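Robots at the Korcombe Kitchen: Your Questions

We've had a lot of questions since the plans for the tray line went up in the break room, some on paper, some in the hallway, and a few very good ones shouted over the dishwasher. We've gathered up as many as we could and tried to answer them the way we would if you caught one of us at lunch. If yours is missing, please ask it anyway!

What is coming, and when?

Two robot arms from Cosudum will start work on the tray line in September. They'll set out bowls and dishes before the food goes in, and later on they'll help with stacking at the clearing end. Cooking, portioning, special diets and anything to do with checking a tray before it leaves us all stay with people.

Is anyone losing their job?

No. There are 27 of us on the kitchen roster and there will be 27 when the arms are running. Setting out dishes is the station most of you tell us you'd happily give up (your wrists have been telling us too), and those hours are moving over to portioning and the diet desk, where we've been short for ages.

Will my hours or my pay change?

Your pay stays where it is. Start times may shift a little on the early crew, and if yours does, you'll hear from your supervisor six weeks ahead, with time to talk it over if it clashes with school runs or a second job.

How does the arm learn what to do?

Much of the groundwork is done in simulation, on a computer, where a gripper can go after a bowl on a table as many times as anyone likes and no crockery gets broken.
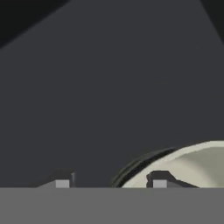 After that comes practice with our own dishes, and this is where we'd love your help. Those of you who have worked the line for years know which bowls stick together and which ones slide, and the Cosudum people want to hear all of it.

Do I have to learn to program?

Goodness, no. Everyone on the line gets eight hours of paid training, split over several shifts. You'll learn how to start and pause the arm, how to clear a jam, and who to call when it sulks. Anyone who'd like to go further can sign up for the longer course, and we really do hope a few of you will.

Is it safe to stand next to?

The arms work behind a low guard and stop when the gate is opened. There's a red stop button at each end, and anybody may press it, for any reason, without asking first. You won't be in trouble for a stopped line.

Will it be watching us?

The cameras are there to find dishes. We won't use them for timekeeping or for reviewing anyone's work, and that's written into the staff agreement.

What if it doesn't work out?

We have a 60-day trial, and the old station stays in place the whole time. Bring your gripes to the Wednesday meeting or drop a note in the box by the lockers.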